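Thursday, January 9, 2020
Bench notebook, Dreltau gripper kit review (trial license, sim package + loaner hardware)

Picked up where I left off before the break. Kit is the two-finger one Findow is quoting us, with the sim model thrown in. Phyllis Bunting wants a yes/no before the trial runs out so she can answer Kinnunen, who are waiting on us for the bench spec.

Install. Clean machine this time. Went ok except the license tool wants its own folder and won't say so, just quits. Put it at top level of the drive, fine after that. Manual has the old path in it. Wrote to Findow support, no answer yet.

Model import. Gripper comes in with the joints named but the limits are blank on the outer links. Typed them in by hand from the datasheet. Closing force default is way too high, the pads sink into whatever you grab. Dropped it until they stopped. Somebody should write that number on the sticker on the loaner as well, I keep forgeting.

Price, for the record: 800 for the sim package alone, more if we want the support year. Resell has a used gripper of the same series listed but no sim files with it and no way to move a license over. Asked. They said talk to Findow. Findow said talk to Resell.

Grasp runs. Set of 131 starts, same object, small changes in pose. 7 failed. Of those 2 were my fault (bad start pose, gripper already touching). Rest look like the part rolling as the pads close. Want to rerun those with higher friction before blaming the kit.
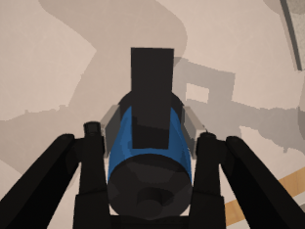 Wrist view in the sim is better than I expected for the money. Default placement looks straight down the fingers, so with the blue cylinder held lengthwise you get the dark end cap and both gray pads on its sides, good for checking if the grip is centered. Not so good for anything past it, the black block on top hides the middle of the body. Would want a second view off to one side for the roll problem. Shadows come out stair-stepped at the edges, dont care for grasp work but it would matter if we ever train anything on these. Check if there's a quality setting, I didn't find one in the menu.

Pads: the see-through look is a display option. Leave it on.

Still to do
- rerun the failures, friction up
- outer link limits, ask Findow for a fixed file
- export contact log, last try gave an empty column for the right pad
- same grasp on the loaner, compare closing time
- tell Phyllis the quote from September is no good any more, need a new one

Leaning yes on the sim, undecided on the hardware until the loaner has been run. Left the machine on, dont close the session, the log isn't saved.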